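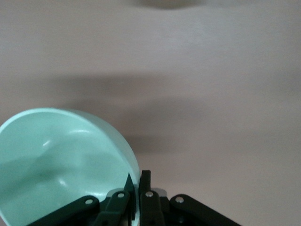
Fig. 1. Pale green bowl, glossy interior, curved inner wall.

Bradarstead Adult Learning
Household Ceramics and Tableware, Unit 2: Bowls
Handout for the session of Sep 26, 2024

What this unit covers

Unit 1 dealt with plates, which are mostly flat and fairly easy to describe. Bowls take more work. A bowl has an inside and an outside, and a small change in the wall alters how it holds food, how it stacks and how it wears. By the end of the session you should be able to write a short record of any bowl in the teaching collection, using the terms below, and say which details you are sure of and which you have guessed.

Bring a pencil, a soft tape measure and the record sheets given out last week. Pens are not allowed at the handling table.

Terms

Rim: the upper edge. It may be thin or thick, plain or rolled. On many coloured glazes the rim comes out a little lighter than the rest, where the glaze has run down and left a thinner coat. On moulded plastic a light rim usually means light catching the edge. Tilt the piece before you write anything down.

Wall: the part between the rim and the floor. Say whether it is straight, curved or angled. If it is curved, say where the curve is tightest.

Floor or well: the lowest part of the inside. In some bowls there is a clear line where the wall stops and the floor starts. In others the one runs into the other and you should write "continuous".

Foot: the ring or flat area the bowl stands on. A bare, unglazed foot is the best place to see what the body is made of.

Surface: glossy, satin or matt. The trade uses these loosely and so do shops, so on your sheet give the lighting as well.

Colour names

Use plain names first and shop names second, if at all. "Pale green" is better than "mint" or "sage" on a record sheet. Two people will often use different words for the same bowl, and a third will call it blue. The range we used last year was listed by Danzer under one name in the catalogue and another on the box, which caused a lot of muddle when the records were typed up. Write pale, mid or dark, then the colour.

Gloss and lighting

A small bright spot on the inside of a bowl is the reflection of a light source. Glossy surfaces give a small spot with a fairly sharp edge. Satin surfaces spread it out. A matt surface may show no spot at all, only a slow change from light to dark across the curve. The angle matters a great deal. A bowl that looks shiny from close up and to one side can look quite dull from further away, and both notes would be fair. Look at each piece from at least 2 positions before you fill in the surface box.

Do not decide between plastic and ceramic on gloss alone. Weight, the sound when tapped gently with a fingernail, and the foot will tell you more. If you have not been able to handle the piece, write "plastic or ceramic" and leave it at that. Marks are not lost for this. They are lost for a firm answer with no grounds given.

Setting out pieces for comparison

Work on a covered table. A plain cloth in one colour is best, and brown or grey will do for most glazes. White cloth throws light up under the rim and makes pale bowls hard to read. Smooth the cloth flat before anything goes on it, as a fold under the foot will tip a small bowl.

Stand bowls upright with a gap between them. They should never touch. Put a light piece next to a dark one where you can, as the outline of each is easier to judge. 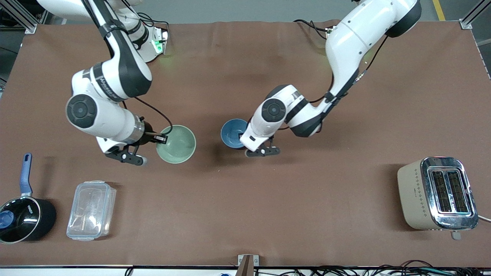
With a pale green bowl and a smaller dark blue one side by side, start with size. Compare the width across the rims, then the height, then the depth of the inside. Dark glazes hide the curve of the wall, and most people guess a dark bowl to be shallower than it is. Measure it with the tape and a flat ruler laid across the rim.

Then check whether the smaller bowl would nest in the larger. Do this from the measurements. Do not try it with the pieces themselves, as rims chip when bowls are nested without a paper layer between them.

Return each bowl to its own place on the cloth before you pick up the next. Lift with both hands around the wall, never by the rim.

Wear

Look for grey lines on the floor of the bowl from cutlery, dull patches from scouring, and small chips on the rim and foot. Note the position as a clock face, with 12 at the maker's mark if there is one. If there is no mark, choose a starting point and say what it is.

The teaching collection

There are 55 bowls in the store at Trellton. Most came from the Vistthorpe canteen when it closed, and a few were bought singly. Not all of them have been recorded. Those with a paper tag on the shelf are done and should be left alone. The total for tableware of all kinds is 2,000 pieces, so please put things back on the right shelf.

Task for next time

Choose two bowls at home, different in size and colour. Fill in a sheet for each under the headings rim, wall, floor, foot, surface, colour and wear. Then write a comparison of no more than 50 words. Give measurements in millimetres.

Hand in both sheets and the comparison together, clipped, with your name on every page. Late sheets can be left in the tray by the store door. Unit 3 is on jugs and starts with handles and spouts. The written test for all units is in February.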